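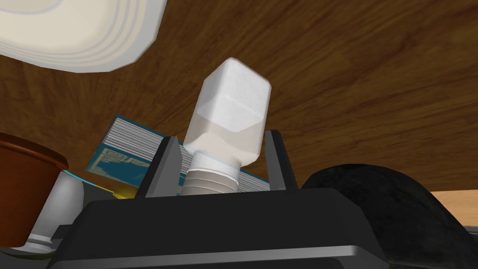

Breltodness Buyer Survey, version 2

README for the response tables

The Breltodness Buyer Survey asks people who purchase data for their company what they buy, who approves it, and what happens to it after the contract is signed. This release holds 3,469 responses. It replaces the first version, which used a different question order and should not be merged with this one.

Files

responses.csv has one row per completed questionnaire.
questions.csv has the full wording of every question, with the codes used as column names in responses.csv.
weights.csv has one weight per response, joined on resp_id.
changes.txt lists edits made between versions.

All files are UTF-8 with commas as separators. Missing answers are left blank. A value of 99 means the person chose "don't know" and should be kept apart from a blank.

How the responses were collected

Berness ran the fieldwork online in May. Invitations went to people at companies with more than 1,000 employees whose job includes choosing or renewing a paid data source. The first screen asked about their role, and anyone who had no say in buying was thanked and let go. The questionnaire was offered in English only.

Partial questionnaires are not in the release. Neither are questionnaires finished so fast that the person could not have read the questions.

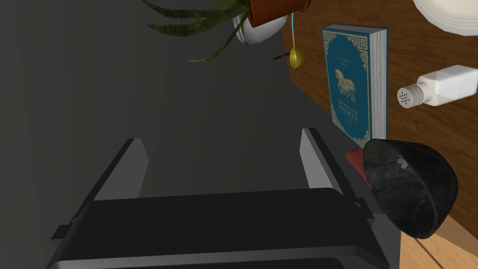 Job titles were typed in freely and then coded by hand at Maeng. The original text was removed, so role_code is the only field left for that question. Where a title fit more than one group, the coder picked the one closer to the budget. We know this pushes a few analysts into the finance group.

Spending is given in bands. Please don't turn the bands into midpoints and report an average. The top band is open, and a handful of very large buyers sit in it.

Weights

Use the column w_final for any share you plan to publish. It adjusts for company size and industry. It does not adjust for country — the sample outside North America is too thin for that. Any group with fewer than 30 responses should be left out of charts or merged with its neighbor.

Known problems

Question B4 (length of contract) was shown without the "month to month" option at the start of fieldwork. Those rows have b4_flag set to 1.

"Data marketplace" was not defined on screen. Comments suggest that some people counted their own company's internal catalog, so treat C7 through C9 with care.

The industry list comes from Edico and does not line up with government codes. There is no crosswalk yet.

Use and contact

The tables may be used for research and internal planning. Please don't try to identify people or companies from the answers. If you publish results, name the survey and the version number.

Corrections go to Seo-ah Seo at Maeng. Include the resp_id and the column name where you can.

Last updated June 8, 2025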